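Section 4. Setting up the metal bin

Okay, the shelves are up, your labels are printed, and now we get to the part I like best, which is the bin. I've set up more of these than I can remember at the Pleston workshop, and I still do it in the same order every time.

1. Pick your table first. You want a flat wooden top that doesn't rock. Put both palms on opposite corners and lean. If it moves, fold up some cardboard and fix it now (you will not feel like doing it later, trust me).

2. Wipe the tabletop and let it dry. A plain damp cloth is fine.

3. Lift the bin with a second person and set it down flat. Don't drag it! My first table still has a groove in it from the time I was in a hurry.

4. Leave 90 mm of bare table along the front, so you have somewhere to rest your wrists while you sort.

CAUTION: The rim can have a burr on it when it's new. Run a gloved hand along all four sides before you reach in bare-handed.

5. Sweep out the inside, corners first, then pull everything toward you. Use a wide brush with stiff bristles — the skinny ones just push the grit from one corner to the next and you'll be there all afternoon.

6. Now load it. Start with a few loose things and spread them out so you can see some floor between them. Keep the total under 40 pounds, even if there's room for more.

NOTE: Scuffs on the floor of the bin are normal and they don't come out. I tried two kinds of polish on mine and all I got was a shiny bin with scuffs.

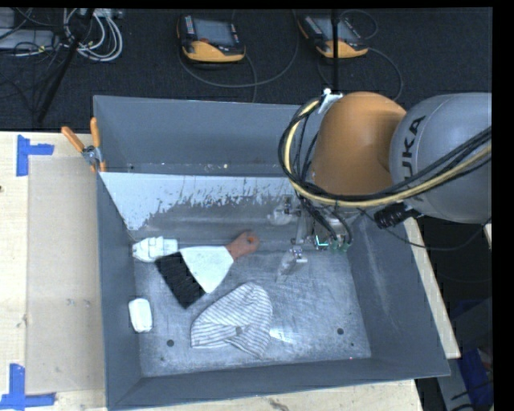 Words: Fongchan Hemmin
July

A wide hand brush like the one lying in the bin, with the black bristles and the reddish-brown handle, is the kind I mean in step 5. It has a hole in the end of the handle too, so put a hook on the table leg and hang yours up when you're done.

7. Check the bin at the end of the day. Take out anything that doesn't belong to the batch, sweep again, and write the batch number on the card. Kittipong likes the card taped to the outside, I like it on the table — either works, just pick one and stick with it.

If you have the deeper Prulley bin, skip ahead to Section 5 before you load anything, as the weight limit is different.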